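7th December

Up before six and could not get back to sleep, so I did the accounts for the year while the house was quiet. The property tax came to 3,839, which is more than I put aside. I moved the difference out of the travel money. There won't be any travel before spring anyway.

Snow in the night, then rain on top of it. The steps were bad. I put down the last of the salt and wrote salt on the list for Tiston, along with furnace filters, stamps and lamp oil. The drive took 45 minutes because they have one lane closed by the bridge again. The hardware store had no filters in my size. They said to try Dratach, but I was not going that far in the rain, so the old one will have to do another week. I vacuumed it when I got home and it looked better than I expected.

Stopped at the Tindall library on the way back and returned the two books on the canal. The second one was better. It has a good chapter on the winter the locks froze and the boats sat at Pevesel until the thaw, with the families living aboard and burning whatever they could get. I copied out two pages of it for my own notes. I would like to know where the author found the lockkeeper's letters, but the sources at the back are thin. I asked at the desk about getting the county history on loan and they said to allow 10 days.

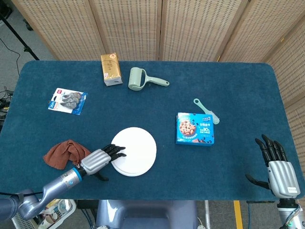
The green-blue table, with the little gold box toward the back.

Lunch was the rest of the bean soup and the heel of the bread. Slept in the chair for a while afterward and woke up with a stiff neck.

In the afternoon I worked on the canal piece. It stands at 2,575 words and the middle is still wrong. I have the opening of the lower section before the flood, when the flood is the reason the lower section was rebuilt at all. I moved the flood up, read it through, moved it back, and then moved it up again and left it. I cut the paragraph on mule prices, though I may want it later, so I put it in the folder with the other cuts.

The kitchen faucet is dripping again. I tightened it and it slowed down but did not stop. I think it is the washer. There should be a packet of them in the basement somewhere, from when I did the bathroom, and I looked in the coffee cans and found every size except the one I need. Add washers to the list.

The rain quit at dusk and it started to freeze. I brought in wood for tonight and for the morning and covered the rest. Eggs and potatoes for supper. Wrote four cards and addressed them, then remembered I never bought the stamps.

Wind coming up now. Going to bed with the heavy blanket.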